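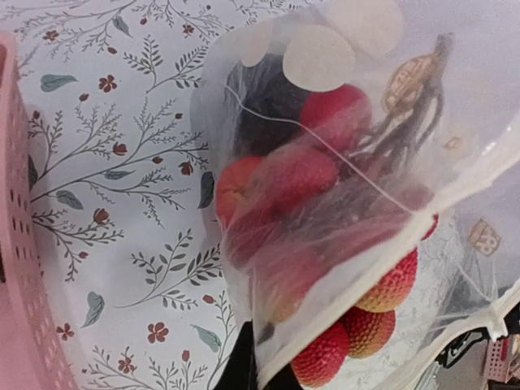 Last updated: October 3, 2026

New rules for bag work at the Tedville bench. Since July we have recorded 17 runs that had to be thrown away, most of them for the same fault: the fingers closed on a fold of the bag and the items inside moved too.
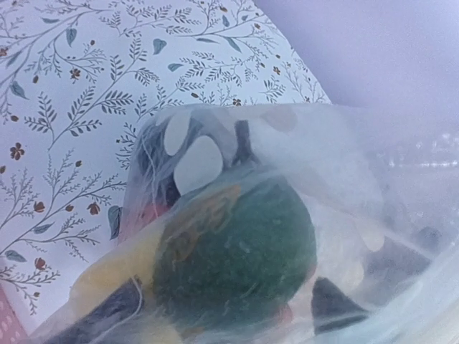
Bag contents seen from the wrist camera

Please keep to the following. Close slowly near thin material – 15 percent speed is the limit. If an item cannot be recognized through the bag, write "unclear" in the log and do not guess its name.

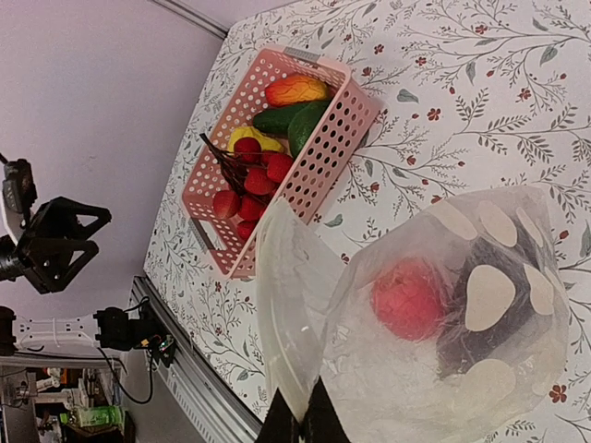 The second arm stays parked until the first one is clear of the bag. Questions go to Jabari Nzioka.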